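Changes to In-House Course Bookings for the Coming Year

Readers who follow this blog for training dates will have noticed that the calendar page has been rearranged. The purpose of this post is to set out how in-house courses will be arranged from May onwards, what a client organisation is asked to provide, and what happens when a booking has to be moved. Public courses are not affected and will be dealt with separately.

An in-house course is one delivered on the client's own premises, to the client's own staff, at a time agreed between us. In the past I accepted such bookings by telephone and confirmed them afterwards by email. This was convenient for everyone when there were few of them. It became less so once clients such as Nuvau and Poulain began to book for several departments at once, and on more than one occasion two departments of the same organisation believed they had reserved the same morning. I take responsibility for that confusion, and the new procedure is intended to prevent it.

From May, each in-house course will require a booking form, completed by one named contact. The form asks for the title of the course, the preferred month, two alternative months, the number of people expected, and the address at which the training will be held. It also asks what the participants already know. I would ask that this last section be completed with some care. A course on supervising new staff is a very different day for people who have held the post for years than for people who were promoted last month, and I prepare the exercises accordingly.
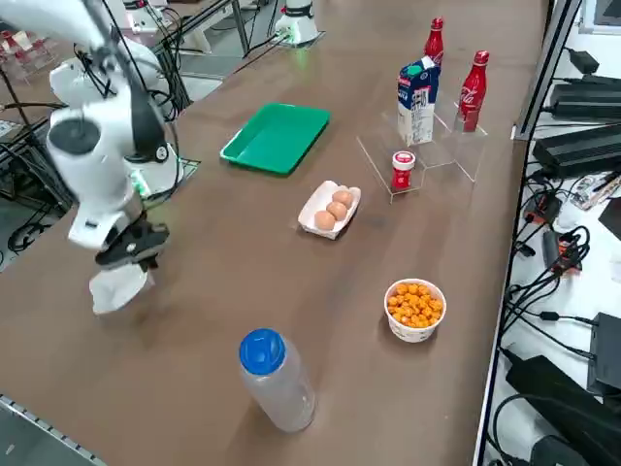

White robot arm and gripper holding a cloth over the table, with a green tray and egg carton.

The maximum group size remains 20. I have been asked several times whether this figure can be stretched, and the answer is that it cannot. Past that number the discussion work suffers, the quieter members of the group stop contributing, and written feedback becomes very thin. Where an organisation has more people to train, I would recommend a second session on the following morning, for which a reduced fee applies. There is no minimum, although a group of fewer than 4 is generally better served by individual coaching.

Fees are unchanged for existing courses. The half-day session is 611 pounds and the full day is 1,000 pounds, in both cases including printed workbooks and one follow-up call with the named contact. Travel is charged separately at cost. I am aware that some providers now quote a single price which includes everything, but clients close to my office would then be paying towards the journeys of those further away, and I do not think that is fair to them.

With regard to the room, the requirements are modest. Chairs should be movable. A wall or screen suitable for projection is needed, together with a flip chart and pens that work. Tables arranged in small groups are preferred to rows -- a boardroom table will do if there is no alternative, but it makes the paired exercises awkward. Please also ensure that reception has been told of my arrival, as I normally reach the building an hour before the start.
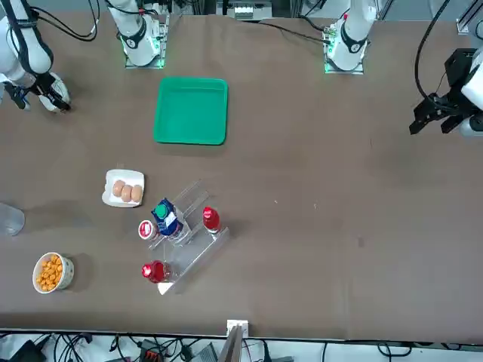
This page was last changed in May.

Postponement is the matter on which I receive the most questions. A client may move a booked course once without charge, provided that notice is given in writing at least four weeks before the agreed date. With less notice than this, half of the fee becomes payable, and the remainder is carried forward to the new date. If I am obliged to postpone through illness, no charge of any kind is made and the client has first choice of the next available dates. Cancellation without a new date is treated in the same way as late postponement, except that nothing is carried forward.

Attendance certificates will now be issued by email within a week of the course. They will state the title of the course and the number of hours attended. They do not constitute a qualification, and I would ask managers not to describe them as such in staff records. Participants who leave before the afternoon break on a full-day course will receive a certificate for the half day only.

Two new titles are being added to the in-house list. The first, on running appraisal meetings, was developed over the winter with the help of the personnel team at Sirarent, who kindly allowed an early version to be tried with their team leaders. Their comments led me to remove a long section on forms and to replace it with practice conversations. The second concerns handing over work before a period of leave. It grew out of a short talk given at Lavetance and is offered as a half day only.

Bookings already confirmed under the old arrangement will be honoured as they stand, and those clients need not complete a form. Anyone holding a provisional date -- that is, one discussed by telephone but never confirmed in writing -- should send a completed form before the end of May, after which the date will be released.

The form can be requested through the contact page. Replies are normally sent within two working days, or a little longer when I am away delivering a course.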